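6. Clearing a Missed Place Fault (code 368)

The Flonport cell stops with code 368 when the gripper reports a part it was told to let go of, or no part where it was told to hold one. The arm is always very sure of itself in both cases. Do not take its word for it.

CAUTION: A stopped arm is still a powered arm. Keep hands out of the boxes until step 3 is done.

1. Press Hold on the pendant and wait 4 seconds. Pressing it harder does not shorten the wait.

2. Look at the fingers and the boxes from the front of the table, and note which box holds what. You will need this in step 5, when the log tells you something different. 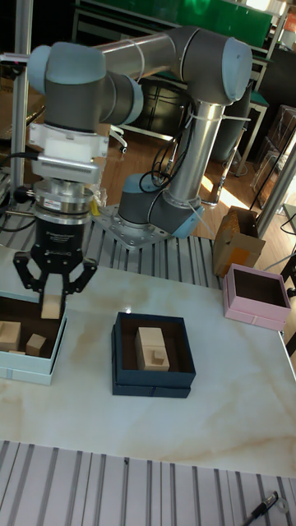
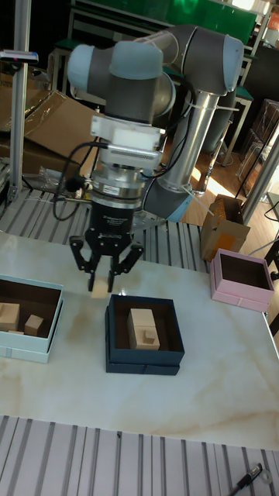
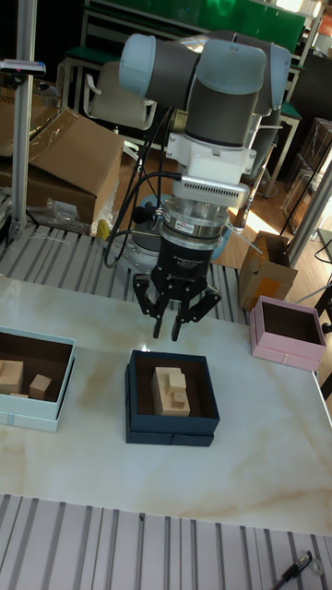 Blocks in the light blue and navy boxes, none in the pink one.

3. Switch off drive power and hang your tag on the switch.

4. If a block is in the fingers, support it from below and turn the manual release. Never pull it out sideways — the fingers will lose, and they cost more than the block.

5. Open the Torura log and correct the box contents by hand. Skip this and the arm will try to place a block exactly where one already sits.

6. Restore power and run the first cycle at 15 percent speed.

Note: If 368 comes back as 1369, the finger zero has drifted. Go to section 7 and bring coffee.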